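Washing a big wool blanket, yes or no?

Gulamia
I've got a Fodero throw, 160 x 200, pure wool, and the dog has been sleeping on it since May. It stinks! The label says hand wash but I've only got a shower tray and a bad back. Has anyone put one through a machine and lived?

bundo
Don't. I shrank mine to the size of a bath mat, and that was on the wool setting. Take it to a cleaner's and be done with it.

Barros
Bit harsh, bundo, what spin did you have it on? Mine's been done loads of times. Cold, wool liquid, lowest spin going.

bundo
1000, I think. Whatever it came set to. Still say cleaner's, it's cheaper than a new blanket.

Barros
Well there you go, 1000 is far too fast for wool! I'd never spend cleaner's money on a dog blanket. Fold it loosely, don't stuff it, and dry it flat over two airers (mine takes two days and the whole spare room). Do check it'll fit before you start though. You want a front loader with a good wide door like the black one on this white machine, so you're not wrestling a soggy blanket out through a little hole.
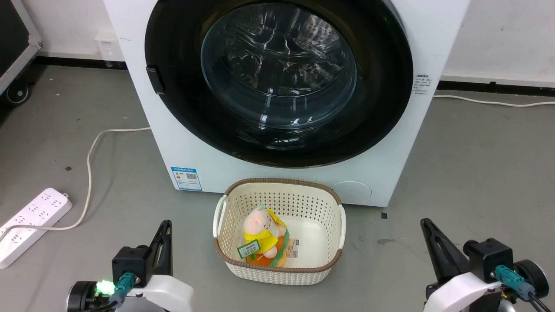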